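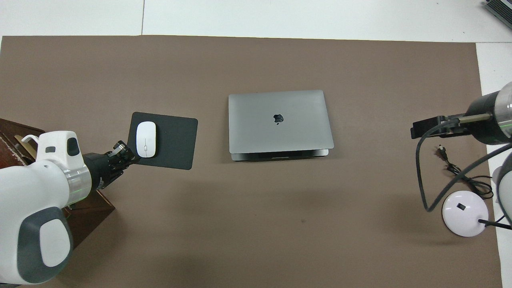

About Nyberg

Nyberg is a small school of bookkeeping and office skills, two floors up in Brillthorpe, over a shop that sells curtain rails. We teach adults to keep accounts, write letters that get answered, run a payroll without tears and find a document they saved last April. It is not a glamorous line of work. We have been offered glamour once or twice, usually by people selling websites.

How we started

The school began in Uvstead, in a room behind the bus station that was let to us cheaply on account of the bus station. The first course had a blackboard, a kettle and a set of ledgers bought from a closing draper's. Several of the ledgers had been used. Our first students learned double entry by finishing off the draper's accounts, and they found two mistakes and a rather sad entry for bunting.

We moved to Brillthorpe when the roof in Uvstead became a matter of opinion between us and the landlord. The name came with us. People ask if there is a Mr Nyberg. There was a Nyberg typewriter shop on the ground floor in Uvstead, and its sign was very well fixed to the wall, so we took the hint.

In the years since, 1,029 people have finished a course with us. We know the figure exactly. It would be embarrassing for a school of bookkeeping not to.

What we teach

Our main course is the Long Bookkeeping, which runs for two terms in the evening and takes you from a shoebox of receipts to a set of year-end accounts. The shoebox is supplied. We make it up fresh each year and it contains a parking ticket, a receipt in a foreign language and something illegible from a petrol station, as all shoeboxes do.

The Short Bookkeeping is the same thing for people who already run a business and have a worried look. It covers VAT, invoices, chasing late payers and what to say to the accountant. Bring your own shoebox.

Payroll is taught in the spring, when the rules have just changed and everyone is in the same boat. Spreadsheets from the Beginning starts at the beginning. We mention this as we are often telephoned by people who assume it starts a little way in and are cross to find us explaining what a cell is. If you know what a cell is, there is Spreadsheets from the Middle.

Letters and Minutes is our oldest course and still the one that fills first. You will learn to write a complaint, answer a complaint and take the minutes of a meeting at which nothing was decided. Past students tell us the third skill is the one they use.

How we teach it

Classes are small, twelve at most, because the room is small. We used to describe this as a teaching principle and then somebody came to look at the room.

You will do a lot of it by hand first. There is still a week of paper ledgers at the start of the Long Bookkeeping, and every year somebody asks why, given that the software does all this for you. The software does do all this for you, including the wrong thing, very neatly and in two columns that agree. After a week with a pencil you start to notice when a number looks odd. Then we let you at the computers.

Homework is set and it is marked. Tutors write in green, an idea from an educational consultant who felt red was discouraging. Our students report that green is also discouraging.

There is one exam at the end of each course. You may bring a calculator, a ruler and a boiled sweet. Those who don't pass can sit it again the following term at no charge, and quite a few of our best students have done.

The Berneo Library

The back room is known as the Berneo Library, after the filing cabinet firm whose name is on all of its shelves. It has 187 books, most of them on tax, with a shelf of detective novels that arrived in the same box as a donation of stationery and turned out to be much the most borrowed part of the collection. Students may take out two books at a time. The tax books go out of date faster than we can replace them, so please look inside the cover before acting on anything.

Fees and practical matters

The Long Bookkeeping can be paid by the term or by the month. The evening courses start at 6.30, and the street door sticks, so push at the bottom. There are 53 stairs between the street and the classroom and no lift, a thing we would dearly like to change. For anyone who can't manage the stairs we run the Short Bookkeeping and Letters and Minutes on the ground floor of the Brillthorpe reading rooms, with the same tutors and noticeably better biscuits. Tell us when you book and we'll send you the dates.

A bursary fund pays up to £200 towards the fees of anyone out of work or on a low wage. The form is one side of paper. We teach people to design forms and would never hear the end of it otherwise.

What our students go on to do

Mostly they go on to do the books. Some do them for a garage or a dentist or a brother-in-law, and a good number have set up on their own. One runs the accounts of a travelling circus and sends us a postcard at each year end. A few sign up for another course straight away, and we suspect the detective novels.

If you would like to look round, come up during term time at about six in the evening, before the classes start. Somebody will be in the office, and the kettle is the same one.

Nyberg, Brillthorpe | Contact the office | Copyright Nyberg, all rights reserved | Back to top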